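Workshop Tips: Teaching the Arm to Work Inside a PC

Old desktop towers are my favorite thing to practice on! Lay the case on its side, panel off, opening up, and drive the arm by remote through the whole job before you record any of it. Three slow dry runs will show you where your wrist wants to bump the metal.

Give small parts a home next to the case. A printed fixture with posts and slots means the arm starts from the same spot on every try, and your demos come out so much cleaner.

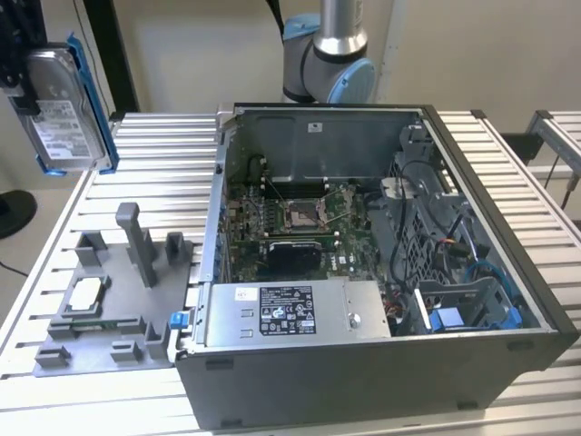
Hard drive in the gripper, fixture to the left of the tower.

Hold drives by the carrier if you can, and stay high until you're over the bay. Shewit Dinsa taught me to let go of the controls for a breath before going down (it works wonders on shaky hands).

For the tight stretch, switch to the wrist view. The side view is great for travel and hopeless for depth!
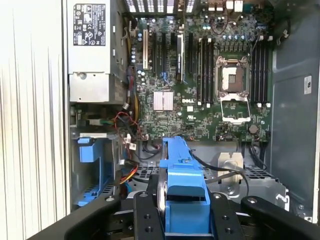
Wrist view, with a blue plastic part between the fingers.

Tuck stray cables back before each take. If a demo goes wrong, keep going and fix it by hand control; I save those too. Stop after 5 good ones and stretch your shoulders.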